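Belay hand-held gripper pair: upkeep and repair
Progress report to the Trultenen fund, 5/6/21
Prepared by Lertchai Pongsiri

Work since the last report

The March report left us with one gripper of the pair in use and the other waiting for finger pads. Both are now back in service and are being used on the table-clearing task. The pair has logged 283 sessions since then, against 700 planned for the full grant period.

Most of the lost time came from the finger screws, which worked loose after long runs. We now check them at the start of each session and mark each head with paint once it has been tightened. The linkage is wiped down at the same time and gets one drop of light oil on each pivot. Too much oil finds its way on to the pads, so the bottle has been changed for one with a needle tip.

Pads are the part that wears. Dishes are hard on them, bowls more so than plates, as the rim presses on a narrow strip near the tip. We replace a pad when the texture has gone smooth there. The present limit is 75 sessions per pad, and we would like to see a second full set through before changing it.

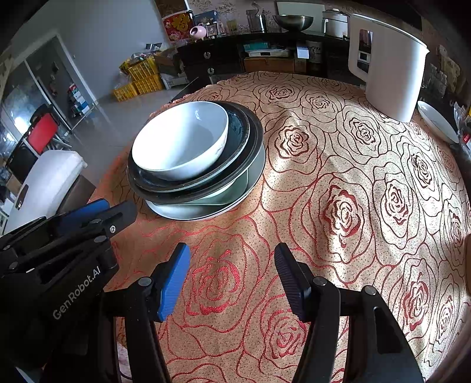 Setting up at the table

Stacked bowls and plates on a patterned cloth are the standard layout for this task. Before work starts the operator opens and closes each gripper fully, then lifts the top bowl and puts it back. If the bowl turns in the fingers, the pads are cleaned and the lift is repeated. The check takes 9 minutes for both grippers.

Spares and costs

Tillo supplied the replacement pads and screws within budget. The Gridero order for pivot pins is still open. One pin has some play in it and should be changed before the next long run.

Next period

Fit the new pin, finish the written upkeep sheet, and train a second person to do the pad change. No change to the budget is requested.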